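Getting limescale off a bathroom faucet

Hard water here in Rutau, so I do this every March and then whenever it gets ugly. You need white vinegar, an old rag, a sandwich bag, a rubber band.

Pour 100 ml vinegar in the bag. Bag over the spout, band on tight. Leave 90 minutes. Go do somthing else.

Bag off, run the hot tap. Scrub the base with a toothbrush. Crusty aerator? Unscrew it, soak it in a cup overnight.

No vinegar on marble, ever. It etches. Put a towel down first, and if any drips, rinse right away. For stone I use Tonis stone soap, 2 drops in warm water, then buff dry. Skip the gritty powders.

Gold or brass finish: dont soak. Damp cloth only.

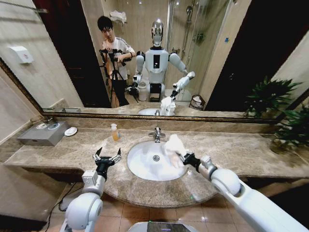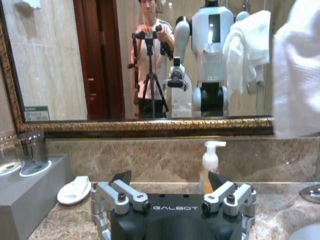

Marble countertop, mirror behind it.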